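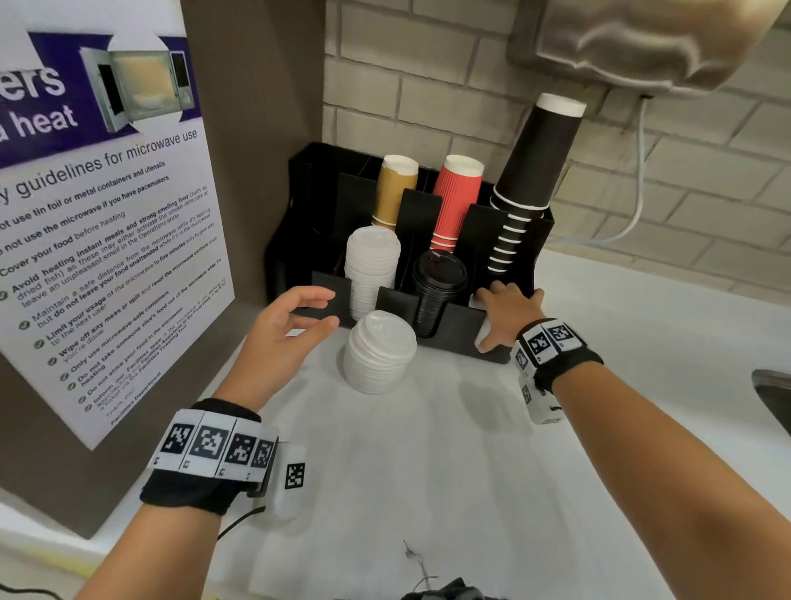
Cup and lid organiser

Print this article | E-mail this article

A cup and lid organiser (also cup caddy, lid rack or, in some offices, "the black thing by the wall") is an open-topped container divided by upright panels, used to keep disposable cups and their lids in separate stacks. It is found in staff kitchens, waiting rooms, petrol stations and anywhere else that hot drinks are self-service and washing-up is a matter of dispute.

Layout

Most models are made of black plastic and have two rows. Cups generally stand at the back, upside down, and lids at the front, where they can be reached without knocking over the cups. An organiser may hold several kinds of cup at once: plain kraft-paper cups with white rims, red ribbed ones, and black ones in a stack that climbs well above the panels meant to contain it. There is no agreed limit to the height of a stack. In practice it is set by the nearest shelf.

The corner of the worktop is the traditional site, as two walls do part of the work of holding things up. The organiser often shares its corner with a printed notice concerning the microwave.

Cups

Cups are stored inverted to keep dust out of them and to give the hand something other than the drinking rim to hold. Ribbed cups have an outer layer that traps air and spares the fingers. Smooth single-wall cups do not, and are commonly used two at a time, which doubles the consumption and is seldom mentioned when the order is placed.

Lids

Lids come chiefly in white and black. The colour is widely believed to indicate the size. Sometimes it does. Two lids of different makes may look identical and differ by just enough to come off on the stairs, and suppliers advise trying one of each before buying a case.

Lids are sold in sleeves of 25 or 100. Few organisers have a compartment that takes a full sleeve, and the remainder is usually left on the worktop in front, in a stack of its own, where it may stay for months - the overflow stack is regarded by many users as part of the organiser.

Varieties

The Lodura pattern has fixed panels and is the cheaper sort. The Kirkance has panels that slide out for cleaning and, in time, go missing. The Moodley is a wall-mounted rack for lids only, and holds roughly 199 of them according to its leaflet, a figure that has not been explained. Tarnside makes a narrow model with 2 compartments for small kitchens.

Care

The panels lift crumbs and sugar out of sight very effectively. Emptying the organiser and wiping it with warm soapy water is recommended each March, or sooner if anyone looks inside.

See also: drink stirrer; sugar sachet; mug, ownership of

Last updated: 2023-11-03

Contact us | Copyright Tarnside Household Encyclopedia | Back to top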